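Braswood Play Kitchen: Gallery

Updated 07/01/2021

The Braswood set is a small-scale kitchen laid out for pretend cooking and for sorting play food. It takes up one side of the room and is built from pieces bought separately over a long period, so the scales do not always agree. The stove top is a Radebe, the sink came from Ciramine, and most of the food is from a Stevach assortment listed as part 947. These notes cover the layout and the one station with a picture on this page. The sink and the shelf get their own gallery in March.

General layout

The pieces stand in the order they get used: shelf, sink, stove top, oven. Walking space in front is 30 inches, enough for two children to pass each other. Every piece can be lifted by one adult and nothing is screwed to the wall. The layout was tried three ways before this one. With the oven next to the sink, plates piled up between the two and the door side was always blocked.

Dishes and food

Plates are plain and round, in a single size. The earlier set had two sizes, and the larger one would not go into the oven flat or on edge. Play food is sorted by kind – bread, fruit, vegetables, other – and goes back to the shelf in 8 shallow bins at the end of the day. Pieces with loose paint or open seams are pulled out and not replaced until the next order.

The oven

White toy oven, with a white plate tipped on its edge in the cavity and a round orange-yellow piece of food on or in front of it. Two round knobs on the panel, a small warning label on the front below them, and a row of vent holes high on the back wall. The brick pattern is behind the unit.
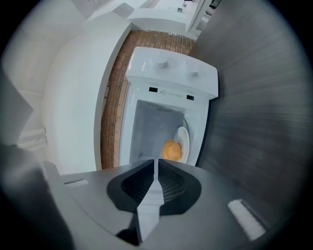
Cleaning and storage

Hard surfaces get a cloth with warm water and a drop of dish soap, then a dry cloth. Vent holes and slots are done with a soft brush. Do not soak anything with a label on it – the glue lets go and the print wears off soon after. For longer storage, take all food out of the oven and sink, stack the plates with paper between them, and keep the boxes off the floor.

Comments (3)

mapletray
Does a plate lie flat in that oven, or only on edge? Ours is a different make and the cavity is too shallow.

Reply from page author
Flat works with this size of plate. The old large ones did not fit either way.

kp_basement
We have the Ciramine sink too. The faucet on ours pulls out if you lean on it. A thin strip of tape around the base fixed it.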